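Coming out at work in a small town

When Hladun, a packing firm in Grellosbridge, set up its first LGBTQ+ staff group, 4 people came to the opening meeting. The firm employs 367. By June the group had 40 members, most of them from the night shift.
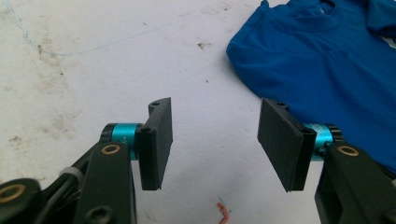
A royal blue T-shirt with a ribbed crew neck.

Members say the meetings matter less than the small changes that followed. Staff forms now have a space for the name a person uses. Managers no longer ask for a "husband or wife" as next of kin - the form says "partner or relative".

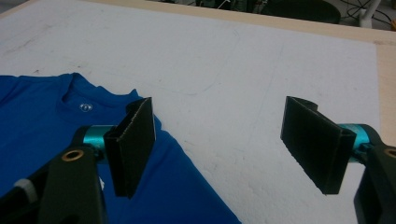
4 min read

Not everyone in the group is out to their family. Some travel in from Herau, where there is no club or bar, and the bus home takes 50 minutes. For them, a lunch table where they can mention a girlfriend or boyfriend by name is a big step.

Gritier, the café opposite the station, has since started a monthly evening open to anyone in the area. Entry is free and you can come alone. There is usually a quiz, and the back room is kept for people who would like to talk somewhere quieter.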